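About Laxdal

Laxdal began in the back half of a bicycle shop in Lasport, where Gunhild Eyvindsson and Oluf Toft had talked the owner into letting them have a workbench, two shelves and a key. They wanted to teach machines to do ordinary housework, and they soon found that the machines were the easy part to come by. What was hard to get was a good record of how people do these things: which corner you pick up first, how you let a shirt hang for a second before you lay it down, all the little habits you never think about.

So that became our work, and it still is. We collect examples of everyday handling for teams that train learning systems. There are 27 of us now, counting the folks at our second site in Tromham, and most of us came from other lines of work altogether (tailoring, nursing, a bakery, a good many years of hotel laundry!). Our people do each task by hand, holding a pair of grippers, and the learning system studies what they did.
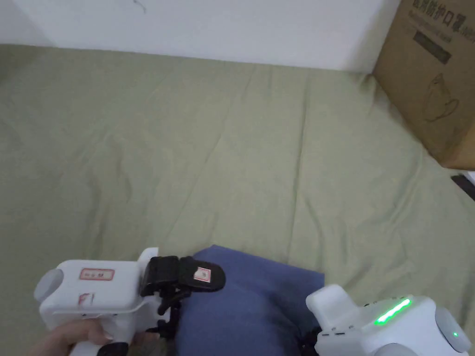

Cloth has always been our favorite, and probably our biggest headache too. A cup keeps its shape wherever you set it down, but a piece of fabric lands differently every single time, so one tidy example of folding doesn't teach very much. We ask for up to 50 takes of the same task from one person, with the starting position changed between them, and we keep the fumbles as long as the person recovers and finishes. Forough Mousavi, who runs review, would like it known that she watches them all the way through.

New collectors spend their first 3 days just practicing, with Kenneth Catacutan at the next table to help. Speed is something we don't push, then or later. People who hurry start to move the way they imagine a robot would, and those recordings aren't much use to anyone.

Our first full set, Drekulier, came to 4000 examples and was finished one very warm June. We still go back to it whenever we change our labeling rules.

If you'd like to visit either site, or you think you might enjoy the work, please write to Gunnlaugur Egilsson at the front office. He answers everything, though it may take him a few days.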